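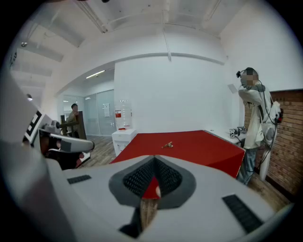
Gripper view of the red table and the small gold-colored part.

1/ Postmortem on the two-hand handoff recordings from the Villalobos room. Short version: left and right streams were out of sync by 50 ms in 1911 episodes, every check passed, and we found out when a robot arm dropped parts on the replay bench.

2/ Setup, for anyone outside the project. An operator holds one gripper in each hand and does the task: pick up a small metal part, pass it across, set it down. Each gripper has its own camera and its own clock. Ludar, our recorder, lines the two clocks up afterward.

3/ First symptom was on a Friday. We replay a sample of episodes on the Harkov bench, two arms, reduced speed, fence closed. In one replay the right arm let go before the left had closed. Part fell, left arm closed on air.

4/ One drop is normal. The second and third were the same drop, same hand early, same amount. Operator at the bench hit the stop on the fourth, when the left fingers closed late and caught the edge of the right finger pad. No damage apart from the pad. We logged it as a contact event anyway.

5/ What we blamed first, in order: finger calibration, pad wear, controller lag on the left arm. Calibration was fine. Pads were swapped, no change. Controller lag measured well under what we were seeing. That was most of a day.

6/ What we should have looked at first was the offset between streams. Wesovari, our checker, reports sync error per episode and fails anything above 10 ms. It had failed nothing. So we trusted it and went looking for a mechanical cause.

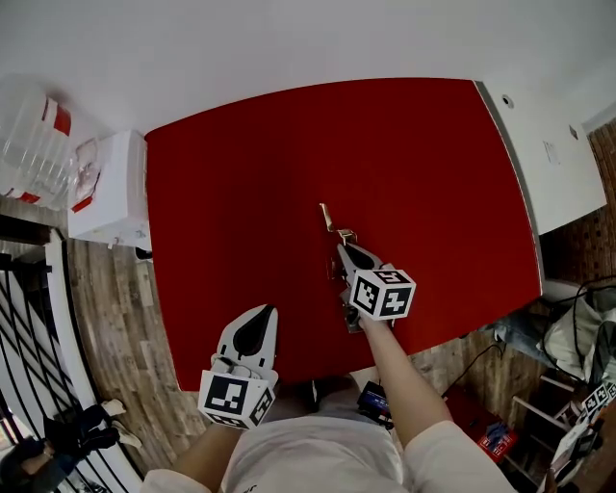
Both grippers over the table, brass-colored piece just beyond the tip of the right one.

7/ The head view settled it. With both grippers in view of a third camera you can compare the moment the fingers close against each gripper's own log. Right hand matched. Left hand was late by 50 ms, constant through the episode.

8/ A constant offset rules out drift. Drift grows. So something was setting the left clock wrong once and leaving it wrong.

9/ Cause: Ludar measures the clock offset at session start and writes it to the gripper's flash. If the gripper loses power mid-session and comes back, it is supposed to measure again. It was loading the stored value and marking it as fresh.

10/ The power loss was short enough to miss. A connector on the left harness cable could be unseated by a hard elbow bend. The gripper restarted between episodes, the status light went green, and the operator carried on. Nothing in the procedure said to do otherwise.

11/ Now the checker. Wesovari doesn't measure sync. It reads the offset Ludar reports and subtracts it from the offset Ludar stored. After a bad restart those were the same number, so the error came out as zero. A perfect zero, to every decimal place, in every affected episode.

12/ That zero should have been flagged. Healthy episodes show a small residual that moves around. The query that finds the bad ones is one line: residual equals zero. We ran it against all 3719 episodes in the set and got 1911.

13/ We checked the result by hand against head video for 50 episodes, half flagged and half not. All flagged ones were off, none of the others were. I'm comfortable with the split.

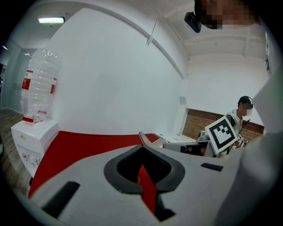
14/ Can the data be saved? Mostly. Since the offset is constant within an episode, you can shift the left stream, then confirm against the head camera. Where the head view lost one of the marker cubes during the close, there is nothing to confirm against, and those episodes are going in the discard folder. No guessing.

15/ One thing I'd argue about: several people wanted to keep the unshifted data for single-hand training. Technically valid. I voted no. Files with a known fault get copied, the note doesn't get copied with them, and a year later it's someone's baseline.

16/ Fixes, in place now:
Ludar measures the offset on every boot and refuses to record until it has one.
Restart count goes in the episode header.
Wesovari computes sync from finger motion seen by the head camera. The reported value is kept for comparison only.
A residual of exactly zero is a fail.

17/ On the hardware side: locking connector on both harness cables, and a strain loop at the elbow. The old connector held fine in the pull test. The pull test was straight. The load in use is sideways.

18/ On the bench: replay of new two-hand data starts at quarter speed with a force limit on both arms, and a contact event stops the batch. Before this it stopped the episode and queued the next one — with the same fault in it. I consider that the real safety finding here. The dropped parts were cheap.

19/ Still open: we don't know how many sessions before December used the old connector. Those recordings predate the head camera, so the new check can't run on them. They stay off the arms until we have another way to verify them.

20/ If you use a recorder that stores its own clock offset, plot your residuals tonight. Look for a spike at zero.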